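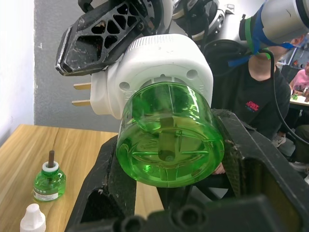

White heater, green bottle: the small double act behind a plug-in diffuser.

In praise of the plug-in
July 2022

I have become very fond of a thing most people hide behind the sofa. It is white, it fits in the palm of my hand, it has a pair of flat brass-coloured prongs on one side and a fat green bottle pushed into the middle of it. You plug it in, the liquid creeps up a wick, a little heater warms the top of the wick, and the room starts to smell of whatever you paid for. That's the whole machine! I have had one going since May and I keep bending down to look at it.

Plug-in liquid warmers come in two sorts, the ones for scent and the ones for keeping mosquitoes off, and from across a room you would struggle to tell them apart. The workings are close cousins too. Do read the label before you buy a bottle, all the same, as the two liquids are for quite different jobs and the instructions about pets, babies and open windows differ from one to the next.

What I love is how much thought has gone into something so cheap. Take the vents. The top of the heater has a band of fine ribs, and round the socket where the bottle goes there is a ring of slots, like the rays on a child's drawing of the sun. Warm air needs a way out and cooler air needs a way in, and someone sat down and made that look neat. The bottle gets the same care. Hold a clear one up to a window and you can see straight down the wick in the middle, with ridges moulded into the base around it. It could be a paperweight.

The first one I owned was a Pladell, bought at the hardware shop in Cirkbridge on a wet afternoon when I had really gone in for picture hooks. It lived in the downstairs loo for a year and did sterling work there. Since then I have tried a Gumevura, which had a lovely soft click when the bottle went home, and a Peltonen, which was quieter to look at (all matt, no shine) and which I gave to my sister and slightly regret giving to my sister.

Getting the bottle in

There is a knack to it, and it is a pleasant one. Stand the bottle on a table and take off the cap, keeping it upright the whole time. Bring the heater down over it so that the wick goes up through the middle of the socket. Some bottles push in and some twist, and you will know which you have after one gentle try. Please don't force it. If it resists, lift the heater off, look at where the wick is pointing and go again.

Then hold the pair over the sink for a moment, still upright, and check for drips round the rim. A drop of scented oil on a varnished shelf will leave a mark that outlives the smell by years. I have a sideboard that can prove it.

Refills are where the money goes, of course. My last bottle said it was good for 300 hours, and I got nearer to that than I expected by switching off at night. I also spent 90 minutes one Sunday working out which make of refill fitted which make of heater, with all of them lined up on the kitchen table, and I can report that the answer is mostly "its own". Keep the box until you've bought your second bottle.

Up on the wall

Sockets are the real puzzle. Ours were put in by someone who believed that electricity should live at ankle height behind the heaviest piece of furniture in the room, and a warmer down there is doing nothing for anybody. So I was delighted to see a power strip hung upright on a plain white wall, above a pale wooden table, from a stick-on hook with a red cartoon fish on it. A fish! With a great white eye, on a blue square. It cheered up the whole business of extension leads for me.
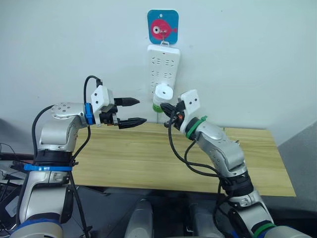
What to think about before you copy it

A strip on the wall puts the sockets where you can reach them without kneeling, and the lead can drop behind the table. But stick-on hooks have limits. Look at the weight on the packet, then think about everything that will hang from it, plugs included, and the tug each time you pull one out. I steady the strip with one hand and plug in with the other. If yours is going to be used daily, a proper screw fixing through the holes in the back is a better bet.

Then there is the matter of which way up. A liquid warmer wants its bottle hanging straight down, and sockets turned on their sides will quite happily hold one lying over at an angle. Some heaters have prongs that swivel to get round this, and plenty don't. Try it without the bottle first. If the empty heater sits with its socket facing the floor, you're fine, and if it doesn't, find it another home.
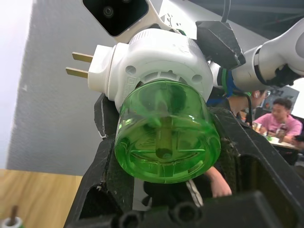

I would also leave a gap between the warmer and its neighbours. Those vents on top need clear air above them, so no shelf directly over it, no curtain, no phone charger jammed up against the side. Mine has a good 20 centimetres all round and a stretch of bare wall above, which gets a wipe with a damp cloth whenever I remember (switched off first, and cooled down).

As for scent, go lighter than you think. I began with fig, which took over the hall and then the stairs, and have settled on something green and grassy that I only notice when I come in from outside. Small rooms need an hour or two. In the sitting room I put it on while I cook and turn it off when we sit down to eat, as pine and roast chicken do not get on.

The loo has gone back to the old Pladell. It is a bit yellow round the vents now, and the next bottle for it is lemon.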